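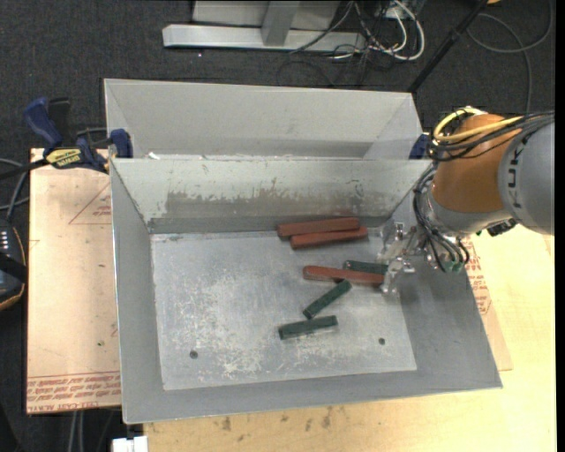
Rondwood Audio Opens May Catalog With 15 Unabridged Literary Titles

Rondwood Audio, the spoken-word division of Rondwood Press, will release 15 unabridged audiobooks in May, among them the first English-language recording of Stindska, the long family novel by Jankauskaitė. All titles will be sold as digital downloads and supplied to public libraries on the same day as retail.

Stindska is the longest recording the division has produced. The print edition runs to 1166 pages and was published in two volumes. The audio edition will be issued as a single title, with chapter markers that follow the numbering of the print edition, so that listeners who move between formats can find their place. Volume breaks are marked by a short spoken announcement and no music.

The novel follows three generations of a ferry-owning family in the harbor town of Gradavness, from the opening of the first winter crossing to the sale of the last boat. Narration is divided between 2 readers. One reads the third-person chapters, and the other reads the letters and ship's log entries that make up the remainder of the text. The two parts were recorded separately and assembled in the edit.

"The main question was how to handle the log entries," said Chunhua Cao, head of production at Rondwood Audio. "They contain dates, bearings and cargo weights, and on the page the eye skips over them. In audio they take real time. We tested a version with shortened entries and decided against it. The recording is complete, and the entries are read at the same pace as the rest of the book."

A pronunciation guide covering place names, family names and nautical terms was prepared before recording began and checked against the translator's notes. The guide will be included as a PDF with every purchase, together with a family tree and a map of the ferry routes. Library copies will include the same material where the lending platform supports attachments.

The remaining titles in the May catalog are made up of 10 works of fiction and four works of nonfiction. The fiction titles include a story collection, two debut novels and a reissue of an earlier Jankauskaitė novella that has been out of circulation in audio. The nonfiction titles cover music history, coastal travel and translation. Each title is read by a human narrator, and the narrator's name appears on the cover and in the catalog record.

Files are supplied as MP3 and M4B. Running times are listed to the minute on each product page and include opening and closing credits. A sample from the first chapter is available for every title - in the case of Stindska, a second sample from the log entries is also provided.

Retail accounts may place orders now through their usual distributor. Libraries can license titles under either a one-copy, one-user model or a metered model, and may switch between the two at renewal. Catalog records in MARC format will be available for download on the Tuesday before release.

Review copies are available to working critics, librarians and audiobook bloggers on request. Requests should state the title, the preferred file format and the outlet for which the review is intended. Streaming access is normally granted within two working days. Interviews with the production team can be arranged by phone or email.

About Rondwood Audio

Rondwood Audio produces unabridged recordings of literary fiction and nonfiction, with an emphasis on work in translation. Its titles are sold through online retailers and supplied to public and academic libraries.

Media contact: Press Office, Rondwood Audio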